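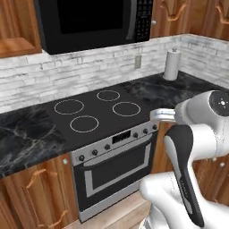
Karo knob-state fault

The Karo knob-state fault was a software error in Karo, a simulated kitchen used to train and test single-arm household robots. It caused the range in some kitchen layouts to report a burner as off while its knob was still turned. Control programs that left a burner on were scored as having finished the task safely. The fault was found after one of those programs was moved to a physical test kitchen at Ospina, where the arm left a burner lit and went on to its next task. There were no injuries. The fault is also called the Ornero fault, after the control program involved.

Background

Karo was written by Ornent, a small robotics software company, and was licensed to laboratories working on cooking and cleaning tasks. Each layout joins a fixed set of cabinets and counters to working appliances, among them a microwave, a cooktop and an oven. Doors swing on hinges and knobs turn through a set range. An arm is placed on the floor near the appliance it is meant to use.

Tasks are scored by a checker that runs alongside the physics engine. For a task such as "turn off the front burner," the checker does not look at the rendered view. It reads a list of appliance states, which is refreshed from the joint angles in the physics engine. A knob within 10 degrees of its zero position counts as off.

Range models in Karo place the burner knobs on the front panel, above the oven door handle. An arm standing at the right of the range can reach the right-hand knobs directly, but has to extend across the oven door for those on the left.

Cause

The list of appliance states was refreshed only when a joint was marked as awake. To save computing time, the physics engine put slow-moving joints to sleep after 20 steps. A knob turned very slowly could fall below the speed limit for waking, so its angle changed in the engine while the list kept the old value.

The problem appeared mostly when a gripper brushed a knob instead of grasping it. Contact with the side of a finger gave a slow, uneven turn, and the knob could drift from off to a low setting without being recorded. The rendered burner glow was driven by the same list and therefore stayed dark. Operators who watched playback saw a range that looked cold, and only the angle of the knob pointer gave any sign of the error.

A second weakness made the first harder to notice. The checker stopped at the first success, so nothing that happened to the knobs while the arm withdrew was included in the score.

Incident at Ospina

Ornero was a control program trained in Karo to close appliance doors and set knobs to off. It passed the simulated safety test and was cleared for supervised trials in the Ospina test kitchen. On a Saturday in January, the arm turned off a rear burner as instructed, then pulled its gripper back along the panel and pushed a neighboring knob to low. Ornero logged the task as complete and moved to the next one, wiping the counter.

A technician in the adjoining room noticed the burner on a heat monitor and shut off power at the wall panel. A cloth on the counter was scorched. The emergency stop had not been pressed, as the arm was moving normally and within its speed limits.

Investigation

The review was led by Rajitha Bepari, a test engineer at Ospina. Her first suspicion was poor calibration between the simulated and physical ranges, but measurements of the panel ruled this out. She then replayed the stored simulation runs with the sleep setting turned off. Of the runs that had been scored as safe, 438 ended with at least one knob away from zero.

Bepari's report found that Ornero had not learned to avoid the neighboring knobs during withdrawal - it had never been penalized for touching them. The report also criticized Ospina's own procedure, under which a passed simulation test was accepted without a separate check of final joint angles.

Correction

Ornent fixed the fault in Karo version 3. Appliance states are now read directly from joint angles at every step, whether or not the joint is asleep, and the checker keeps running until the arm has returned to its rest position. Any knob that moves without being named in the task is recorded as a failure.

Results from earlier versions were not withdrawn, but Ornent advised users to repeat any test involving knobs or dials. Ornero was retrained and passed the revised test at a slower withdrawal speed. Ospina added a heat cutoff to its test range and now requires a person in the same room during burner trials.

See also

Sim-to-real transfer
Emergency stop
Physics engine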